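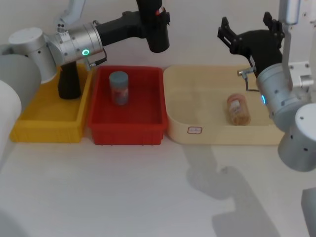
Two arms, three bins: a sorting station at the Dremdale workshop.

Trial participants wanted: small-item sorting with the Flasa two-arm kit

Posted 2025-01-13 by Gellport

We make a sorting kit called Flasa, and we are looking for people who will use it in their own workplace for a while and tell us what they think of it. If you run a stockroom, a small pharmacy, a mail-order business, a school lab or anything else where jars, bottles and tubes have to get from one container into another all day long, please read on, and please don't be put off if you have never had a robot in the building before. Most of the people who joined our first trial hadn't either, and their comments were the ones that changed the product the most.

What the kit does

Flasa is a pair of arms that work over an ordinary table. You put your bins along the back edge, you teach the arms what goes where by guiding them through a few moves by hand, and then you let them get on with it while you do something else nearby. The arms carry small indicator lights so you can glance over from across the room. The bins don't have to be ours, and they don't have to match. We use a yellow one, a red one and a wider beige one in the workshop, mostly from habit, and people in the first trial brought shoe boxes, bakery trays and in one case a very nice drawer from an old dresser.

The kit is meant for light things. A jar with a lid or a small plastic bottle is about its natural size. It is a slow and patient worker compared with the big machines in a warehouse, and we would like to hear from people for whom that is perfectly fine, as well as from people who will grumble at us about it.

What we are asking of you

The trial starts in March and runs for 23 working days. We will bring the kit to you, set it up, and stay for the first morning to show you and your coworkers how everything goes. After that we would like you to:

Run the kit on your own items for at least 3 hours on each working day of the trial.

Keep a short diary. A few lines a day is plenty – what you sorted, what it dropped, what annoyed you, what you found yourself doing while it worked.

Have a phone call with us once a week, at whatever time suits you.

Let us visit at the end to pack up and to talk it all over, preferably with the people who used the kit the most and not only the person who signed the form.

We know that is a fair amount to ask of a busy place. If you would like to take part but can't manage the diary, write to us anyway and we'll see whether the calls can do the job.

What you get

Each site receives $670 for its time, paid at the end of the trial, whether or not you liked the product. Delivery, setup and removal are on us. If you decide you want to keep a kit, we will take $3000 off the price when it goes on sale, and that offer stays open through the end of the year. There is no obligation to buy and we will not chase you about it.

Who can apply

You should be within a day's drive of Dremdale, so that we can come out if something needs looking at. You will need a sturdy table against a wall, with room for an adult to walk freely along the open side, and a regular grounded outlet close by. A light-colored tabletop is helpful but don't buy one for our sake. The room should be indoors, reasonably dry, and not open to the public while the arms are moving. Everyone who uses the kit must be 18 or older and must sit through the safety talk, which is short and comes with coffee.

We are especially keen to have a couple of places where the labels on things are old, faded or handwritten, and a couple where the same item may be standing up one minute and lying on its side the next. Please mention it in your application if that sounds like your shelves.

How to apply

Send us a page or so, in whatever form you like, telling us what you sort, how you do it now and how many people would be using the kit. A phone snapshot of the table you have in mind is useful too. You can use the contact form on the Gellport website, or leave a letter at the front desk of our workshop in the Cortés building, Dremdale, where you are also welcome to come and see the kit running before you make up your mind – just let us know beforehand so that somebody has time to show you around properly.

We read every application and reply to all of them, including the ones we can't take this time. Sites that aren't chosen can ask to be kept on the list for the next round.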